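Search this site
Search

Print this article | E-mail this article

3.2 Household survey and laundering records

The survey covered 621 households in Alville and the neighboring district of Costia. Each household was asked to list the table coverings it owned, the fiber content given on the sewn-in label where one was still attached, and the usual washing temperature. Coverings kept only for holidays were recorded on a separate sheet and are left out of the figures reported in this section. In total, 858 coverings in regular use were entered.

Fiber content could not be established for 303 of these. Most had lost their labels, and a smaller group had been cut from longer pieces of yard goods and hemmed at home. These items were kept in the analysis of size and washing practice but dropped from the analysis of shrinkage. We did not attempt burn tests, as the items remained with their owners.

Respondents described washing temperature in their own terms, and the answers were coded into 3 classes: cold, warm and hot. Where a respondent named two settings, the higher one was used. Line drying and machine drying were coded separately. Ironing was recorded as yes or no, with no attempt to record how often it was done. The interview form followed Thaweesak's earlier schedule for bed linens, with the questions on mattress depth removed and a question on table shape added.

3.3 Measurement of dimensional change

Shrinkage was measured on test pieces and not on the household items. Test pieces were cut parallel to the selvage, marked with indelible thread at fixed points, and laid flat overnight before the first reading. Length and width were read again after each wash. The Nosteck washer used for the trial was run with the same load weight throughout, made up with plain cotton ballast when the number of test pieces fell short. Detergent was measured by weight.

Ribbed fabrics caused the most difficulty. A rib tends to close across its width when the fabric relaxes, and a reading taken soon after drying can differ from one taken the next morning. For this reason all readings on ribbed pieces were repeated the following day, and only the second reading was used. Printed flat fabrics gave stable readings at once.

3.4 Sectioned coverings on round tables

Coverings made up of more than one fabric need separate treatment. Where two sections differ in structure, they may change length at different rates, and the line between them can pucker or drift. On a rectangular table the drop at each side gives a ready check. A round table gives no straight edge to compare against, and the dividing line itself becomes the most useful reference. Figure 4 shows a divided covering of this general type, with a ribbed section and a wood-grain print on either side of a narrow yellow strip.

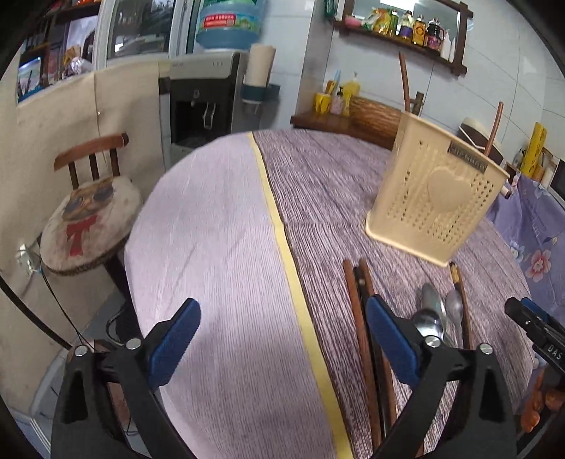 Figure 4. Round table with a cloth in two sections, ribbed (left) and wood-grain print (right).

For coverings of this type we recommend that each section be measured along the dividing line and again at its widest point, and that the two results be reported side by side. An average over the whole covering hides the difference that causes the puckering. Creases should be smoothed by hand before reading, without pulling.

Pornthip Thaweesak carried out the second set of readings without access to the first. Differences between the two sets are discussed in Section 4.2, together with the effect of hem weight.

We use cookies to remember your settings. By continuing to use this site you accept their use. OK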